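그레토트우드 공유부엌 정기 안전점검표 (점검자 의견 포함)

점검 장소: 그레토트우드 1층 공유부엌과 식료품 창고
점검: 딜레크 초슈쿤 / 확인: 보그단 피에트르자크

안녕하세요, 딜레크입니다. 올해도 부엌을 아껴 써 주신 덕분에 점검하는 내내 마음이 참 편했어요. 표시만 해 두면 나중에 무슨 뜻인지 저도 잊어버리곤 해서, 항목마다 의견을 조금 길게 적어 두었습니다. 차 한 잔 옆에 두고 천천히 읽어 주세요.

1. 식탁과 작업대 [양호]
흔들리는 다리는 없습니다. 다만 창가 쪽 작업대 모서리 덮개가 들떠 있어 손끝으로 누르면 딸깍 소리가 나네요. 소매가 걸리기 쉬운 높이니 이번 달 안에 다시 붙이겠습니다. 소스병은 쓰고 나서 뚜껑을 꼭 닫아 주시고요.

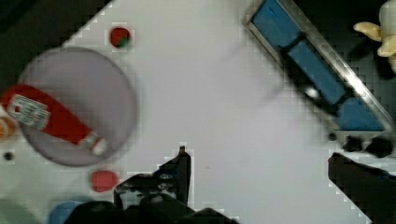
최종 수정일: 2023년 5월 16일

2. 가스와 화구 [조치 필요]
화구 네 개 가운데 왼쪽 뒤쪽 것이 한 번에 켜지지 않았습니다. 세 번째에야 불이 붙었는데, 그사이 가스 냄새가 살짝 나서 바로 환기했어요. 수리 전까지는 손잡이에 노란 끈을 묶어 둘 테니 쓰지 말아 주세요. 호스 연결부는 비눗물로 확인했고 거품은 없었습니다. 수리는 렌다벡스에 맡겼습니다.

3. 소화기와 소화 담요 [양호]
소화기 압력 바늘은 초록 구간 안에 있고 안전핀과 봉인도 그대로입니다. 관리번호 565번, 다음 점검은 8월이에요. 소화 담요 앞에 누가 장바구니를 걸어 두셨던데, 급할 때는 그 몇 초가 참 길답니다. 고리를 따로 달아 드릴게요.

4. 전기 [부분 양호]
누전차단기는 시험 단추를 누르자 바로 내려갔습니다. 덴도브 전기주전자의 전선 피복이 받침 가까이에서 갈라져 있어 따로 빼 두었습니다. 정든 물건인 줄은 알지만 이건 보내 줍시다.

5. 온수와 배수 [양호]
개수대 온수는 끝까지 틀었을 때 52도였습니다. 배수구 거름망은 깨끗했고, 아래쪽 이음새에도 물기가 없었어요. 에일사 헵번 님이 지난번에 갈아 주신 고무 패킹 덕이 큽니다. 고맙습니다!

6. 그릇과 컵 [양호]
이가 빠진 접시 두 장은 폐기했습니다. 머그잔은 손잡이 붙은 자리에 실금이 잘 생기니 설거지할 때 엄지로 한 번씩 쓸어 봐 주세요.
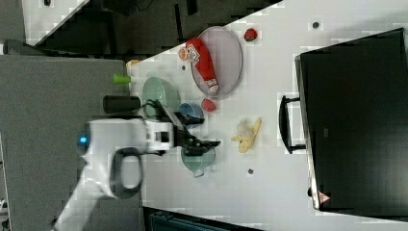

사진 2. 흰 탁자 위의 접시와 연녹색 머그잔

7. 바닥과 통로 [조치 필요]
냉장고 앞 매트가 자꾸 밀립니다. 도니 매더슨 님이 미끄럼 방지 테이프를 가져다주기로 하셨어요. 비상구 쪽 통로는 너비 87센티미터로 재었고, 접이식 의자는 모두 벽 쪽으로 옮겼습니다.

8. 구급상자 [보충 필요]
화상용 거즈와 작은 반창고가 다 떨어졌습니다. 쓰신 분은 뚜껑 안쪽 종이에 품목만 적어 주시면 제가 채워 넣겠습니다.

확인자 의견(보그단): 2번과 4번은 저도 같이 보았습니다. 화구 수리가 끝나면 점화 시험을 다시 하고 이 표에 결과를 적겠습니다. 창고 열쇠는 그때까지 제가 가지고 있을게요.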